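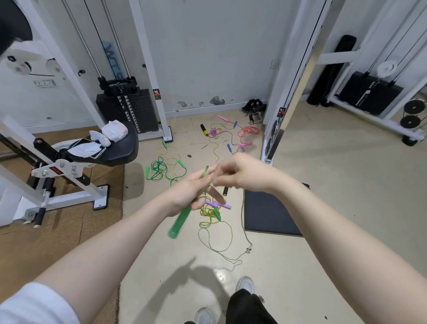 Small gym: sizing, sorting and storing the jump ropes

The jump ropes in the small gym have been sorted again, and this item sets out how they are to be sized, adjusted and put back. It replaces the short note pinned inside the cupboard door, which dated from when we had one kind of rope and is now wrong in several places.

What we have

The stock is mixed. Most of it is plastic or PVC cord on plastic handles, in several colors. Cord thickness varies, and so does the way the cord is fixed inside the handle. Color tells you nothing about length. Members have asked whether green means short or pink means junior, and the answer is no. Handles have been swapped between cords so many times that any coding the suppliers intended has been lost.

The beaded ropes and the heavy rope stay with Callum Rennie in the Clisham room and are not covered here. If one turns up in the small gym, leave it on the windowsill and Callum will collect it.

Finding your length

Stand on the middle of the cord with one foot and pull both handles straight up along your sides. For general skipping, the top of the cord, where it enters the handle, should reach the armpit. For speed work it can come down to the lower chest. Beginners should start long. A long rope is slow and slaps the floor well ahead of the feet, but it gives time to learn the wrist action, and it can be shortened later.

Check the length in the shoes you intend to jump in. Check it again if you change shoes. A thick sole takes up more than people expect, mostly because it also changes how high you lift.

Do not shorten a rope by wrapping it around your hands. The cord then leaves the hand at an angle, the handle cannot turn freely, and the cord twists along its full length. Many of the tangles we deal with start as twists of this kind.

Adjusting the cord

Ropes with a hollow handle and a stop inside are adjusted as follows.

Slide the cord up through the handle until the stop or knot shows at the open end. If there is an end cap, pull it out first and put it somewhere you will find it again. Undo the knot, or loosen the stop. Draw the cord through to the length you want and make the new knot. Pull the cord back down from the other side until the knot seats. Refit the cap.

Then do the same at the other handle. Taking all of the slack from one end puts the worn middle section of the cord off center, and the rope swings unevenly. Take half from each.

Knots should be plain overhand knots, pulled tight with the fingers. Do not use pliers on PVC cord. The jaws mark it, and it will split at the mark. If a knot will not come undone by hand, hang the rope on the repair hook and take another.

Leave up to 10 cm of tail above the knot where the handle has room for it. Do not trim the tail. The next person may be taller. Ye-rin Sung has replaced two cords this season that were perfectly sound apart from having been cut down to suit one user.

Ropes with a screw or clamp at the handle need the small screwdriver from the first aid shelf. It goes back on the first aid shelf. These ropes use a thinner cord, and the clamp should be tightened until the cord no longer slides under a firm pull and no further.

Taking out kinks

A PVC rope that has been folded for a long time will hold the folds. Lay it out straight and leave it for a while in a warm room. If the bends remain, put the cord (not the handles) in a basin of hot tap water for 3 minutes, lift it out, dry it, and hang it by the middle with the handles down. The weight of the handles does the rest overnight. Boiling water is too hot and softens the cord enough to stretch it.

Do not do this with any rope that has a wire core. Wire that has kinked stays kinked, and the rope should go on the repair hook.

Separating a tangle

Put the whole lot on the floor and spread it out before pulling on anything. Start with the thickest cord and work it free by passing its handle back through the loops. Pulling on a cord from the middle tightens whatever it runs through. Thin cord should come out last, when there is less for it to catch on. Coil each rope as it comes clear, or it will find its way back in.

Rami Rizk timed himself on the full stock last month and took nearly half an hour. With the ropes hung properly the job should not come up at all.

Putting them back

Ropes are no longer kept in the crate. The crate has gone to Danilo Padilla for the foam blocks. Each rope is now hung on the rail beside the cupboard, folded once at the middle, middle over the peg, handles hanging level. One rope to a peg. Thin cords go at the door end and thick cords at the far end.

If you need to carry ropes between rooms, coil each one loosely, about the width of a dinner plate, and pass one handle through the coil. Do not wind the cord around the handles. It is quick and looks neat, but it puts a tight bend in the cord at exactly the point where it already wears.

Floor and equipment

The tile in the small gym is hard on both cords and ankles. Use a mat for anything longer than a warm-up. PVC cord wears flat on the underside where it strikes the tile, and once it is flat you can feel it wobble in the swing. Turn the cord over between your fingers at the midpoint before you begin. If it has a flat side, a whitened patch or a nick, it goes on the repair hook.

Keep clear of the weight bench. You need an arm's length plus the swing of the rope on each side, and the same overhead. Clear the floor of other ropes before you start jumping. A handle underfoot rolls.

Phones, towels and clothing should come off the bench when you leave so that the next person can use it. Odd socks go in the box by the door.

Spares

We have ordered replacement cord and end caps from Hullora. The cord comes uncut and Min-kyu Seok will cut it long, so expect to adjust it using the method above. The Carrasco handles with the loose bearings will not be repaired, as parts are no longer sold for them. They can be used until they fail.

The Flircombe group has asked to borrow 2 ropes for its December session. Please leave the two thickest on the rail for them and sign out anything else you take in the book.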